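About Kellbridge Darkroom

Home | Classes | Darkroom Hire | Print Services | About | Find Us

Most photography schools open their About page by telling you that everyone has an eye. We have looked at a lot of first rolls and we are not convinced. What we can teach is exposure, developing and printing, and after that you are on your own with the eye.

Kellbridge is a small film photography school with a working darkroom attached. We teach black and white, 35mm and medium format, from loading the camera to drying the print. We also develop film for people who would rather not do it themselves, and we rent the darkroom by the session to people who would.

How it started

The school began as a shared darkroom above a shoe repair shop on Bisht Street. There was one enlarger, it leaned, and the water ran brown for the first minute of every session. We moved to the present building on Nulardale Road when the rent went up, and took the enlarger with us. It still leans a little. We shimmed it with a piece of mat board that has outlasted two timers.

People started asking for lessons before we had thought of giving any. The first class was held on a Saturday and ran three hours over, mainly on account of a changing bag with a hole in it. We have since bought better changing bags.

What we doubt

We get asked about the film revival a good deal, usually by someone writing an article. We are glad of the business. We are less sure about the claims. Film does not make you slow down. We have watched students burn through a roll of 36 in the time it takes to cross the parking lot. Film does not make a dull picture interesting either, and grain is not a subject.

We are also doubtful about most of the gear talk. Students arrive having read that they need a certain lens, with a certain coating, made in a certain year. Then they put it on a camera with rotten light seals. Buy the seals first. They cost less than lunch and you can fit them with a toothpick and some patience.

Expired film is another one. Some of it is fine. A lot of it was kept in a hot garage and will give you gray mush, and the seller will call that character. Bring it to class if you like, but shoot a fresh roll too.

As for secret developer recipes, we use plain powder developer mixed to the instructions on the packet. Stand development has its uses. Avoiding the thermometer should not be one of them.

The building

The teaching darkroom has 14 enlargers, all of them in use at some point during a normal week. Twelve take negatives up to 6x7 and the other two go up to 4x5. There is a separate film room with a door that locks from the inside, a finishing room with a dry mount press, and a drying cabinet that hums. The classroom is at the front and has windows, which people seem grateful for by mid-afternoon.

We keep the sinks at 68 degrees as well as the boiler allows. In August it does not allow it, and we put ice packs in the trays like everyone else.

Used fixer goes into the drums by the back door and gets collected for silver recovery. Please do not pour it down the sink, even a little, even if your last school did.

Classes

The beginner course is six evenings. It costs $200, with chemistry and paper included and film not included. You will need a camera with manual settings. If you don't own one, ask, and we'll lend you something ugly that works.

We cap the class at the number of enlargers, so you won't be sharing one. There is no certificate. We used to print one, and then saw somebody use it to sell wedding packages.

The printing course is for people who already develop their own film. It covers contrast control, dodging and burning, and spotting, and it is repetitive on purpose. Expect to print the same negative every week and to be tired of it by the third. Fiber paper comes in at week four.

The Cokstead archive

A few years ago we took in the negatives of the Cokstead Studio, a portrait business that had closed down. There are 1122 sheets and strips, most of them family sittings, a few of shop fronts and one long run of prize cattle. So far 147 have been cleaned, sleeved and contact printed. Work goes slowly - it gets done between classes - and we have stopped giving a date for finishing. If you think a relative was photographed there, write to us with a name and a rough decade, but please don't get your hopes up. The studio's ledger is missing half its pages and the handwriting in the other half is bad.

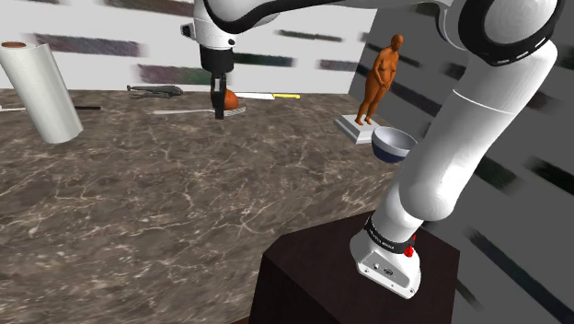

Visiting and contact

The front desk is open from 10 a.m. on class days. You are welcome to look around if the red light over the darkroom door is off. If it's on, wait. Knocking doesn't help.

Darkroom hire is by booking only and you will need to do a short induction first, however long you've been printing. Some people take this badly. Film for developing can be left at the desk or posted to us at Nulardale Road. Write your name on the cassette as well as on the envelope - envelopes get separated from their contents more often than you'd think.

We close for the first week of March to service the enlargers and clean the drains.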